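Unit 4 handout: Showing the task by hand

Read before the lab. It covers the two ways we collect demonstrations in this course, hand-held grippers and remote control, and what we expect in your session log.

## 4.1 Two ways to show a task

With **hand-held grippers** you do the task yourself, holding the tools the robot would otherwise carry. The robot doesn't need to be in the building. With **remote control** you drive the real arms from a leader device and the robot does the task while you steer.
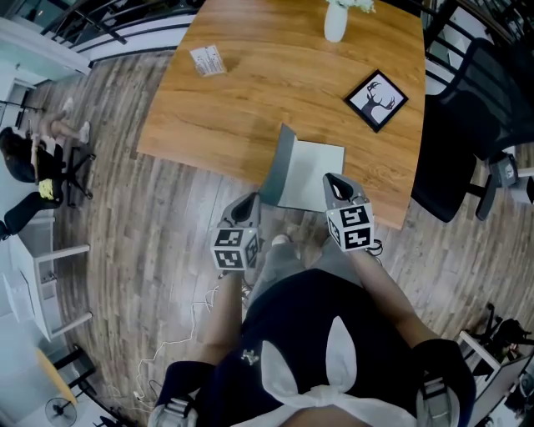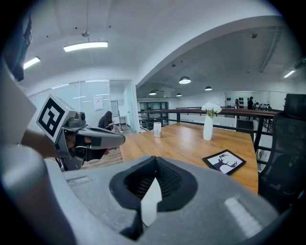 *Two-handed work with hand-held grippers at a wooden table.*

Hand-held collection is faster and lets you work in ordinary rooms. The price is that you can make motions the arm can't copy. Your wrist turns further than its wrist does, and you can step sideways without thinking. Remote control has the opposite problem. Every motion is possible for the arm, but people are slow at it and stop often.

Last March the Drotbridge group collected 700 episodes by hand and 205 by remote control, all on table tasks. We use that set in the homework. After trimming and mirroring it comes to 1,821 clips.

## 4.2 Tracking the tool

A demonstration is only useful if we know where the gripper was at each time step. In our kit this comes from a printed marker cube on each tool. The solver needs at least one clear face. Things that break it:

- a sleeve or your other hand over the cube
- glare from a window or ceiling light
- fast turns, which blur the pattern
- a cube knocked out of place on its mount (recalibrate, don't push it back by eye)

Gaps of up to 80 ms are filled in by the script. Anything longer splits the episode, and you'll usually want to throw it out.

## 4.3 How to move

Start with both tools in view and hold still for a moment. Move at a steady pace, a little slower than you normally would. Touch objects only with the jaws. If you catch a folder with your thumb to stop it sliding, the policy never learns how the folder stopped.

Flat, hinged things such as folders and box lids are harder than they look. Decide before you start which hand holds and which hand moves, and keep to it for the whole set. Mixed roles are fine later, once you have enough of each.

Don't fix a mistake by jumping back. Either recover slowly, as you'd want the robot to, or end the episode and mark it `fail`. Failed episodes stay in the folder.

## 4.4 Session log

One line per episode: task name, which hand holds, success or fail, notes. Use the Flestov template. The older Mikamura one has no column for the holding hand.

## 4.5 Before next class

1. Read the Zamani lab notes on retargeting, sections 1 and 2.
2. Replay five hand-held episodes in the simulator and list every joint limit they hit.
3. Bring your log, printed.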